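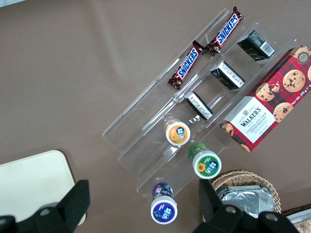

gantrygus replied:
I don't buy the premise that we need a written rule for this at all. Every lab I've worked with does it differently and the arms still learn to pick things up. Write a ten-page standard and people will follow it for a month, then go back to whatever they were doing.

shelfwise (original poster) wrote:
Ten pages, no. I'm after two. We're on the Mikora handling profile at Romthorpe and it says the operator shall "present a representative retail layout". That is the entire guidance. Representative of what? One shift puts bars on the back step and cups in front, the next shift does the reverse, and both tick the same box. Then somebody upstairs compares the success rates.

pallet_jane replied:
The Mikora profile is weak, agreed. We used it at the Nandport site until July and dropped it. My main complaint was that it treats a clear acrylic stand the same as a painted steel one. You can see the tabletop straight through acrylic. If your depth sensor handles that without trouble, good for you. Ours didn't, and the paperwork had no field for saying so.

gantrygus replied:
So write "clear rack" in the notes. Done.

pallet_jane replied:
Notes don't get read. We had 234 runs with comments in the notes column and the summary report used none of them.

shelfwise wrote:
Same experience. Here's my draft, please pick holes in it:

1. Record the fixture material and whether it is see-through.
2. Record which tier each product type starts on.
3. State the minimum gap between neighboring items before the run, measured at the widest point of the finger, open.
4. Anything on the table that isn't a target gets listed too. Baskets, trays, boxes leaning on the rack.
5. No layout is reused for more than 500 attempts.
6. A contact with a non-target counts as a contact, even if nothing falls over.

torquelimit replied:
Number 6 is the only one I care about, and it's the one people will fight you on. Vendors love to report "successful pick" and leave out that the finger shoved the cup next door on the way in. A cup with a foil or paper lid is not a steel block. Squash it and you've got a product you can't sell and a pick that went down as a pass.

Number 5 looks made up. Why 500?

shelfwise wrote:
It is made up, more or less. The Tamuno guide says 3000, which for us would be weeks on one layout. I wanted something a crew would reach in a shift or so. Happy to hear a better number.

torquelimit replied:
At least Tamuno explains theirs. It assumes a fixed camera over the cell. If yours rides on the wrist, the view changes with every approach and I don't see how the figure carries over. I'd leave the number out and say "layout changed at each session, changes logged". A number with no reasoning behind it gets copied into other people's documents and then it's a standard.

gantrygus replied:
That last bit is my whole argument against all of this, thanks.

pallet_jane replied:
It's an argument for writing it carefully. On number 3, gap to what, though? On a stepped rack the items sit at different heights. Two products can be well apart on the flat and still get in the way when the gripper comes down at an angle. I'd ask for the gap along the approach direction as well.

Also, number 4 should cover things that run out of camera view. We had a tray half out of the picture that the planner treated as ending where the picture did.

shelfwise wrote:
Good, both going in. I'll reword 3 so it asks for the flat gap and the approach gap. Dropping the 500.

crimp_and_seal replied:
Coming at this from packaging. Please don't write "snack" as a product type. A flow-wrapped bar has a crimped seal at each end and people will let the gripper take it by the crimp – it holds, until it tears. Boxes, cups, wrapped bars and loose foil packets want separate lines in the log, with separate force limits. One combined score across all of them tells me nothing.

gantrygus replied:
And now it's four pages.

torquelimit replied:
Three. Put the force limits in a table.

shelfwise wrote:
Second draft goes up once I've tried it on the night crew. If they can't fill it in between resets I'll cut it again, starting with the approach gap, sorry Jane.

pallet_jane replied:
Cut number 2 before you cut that.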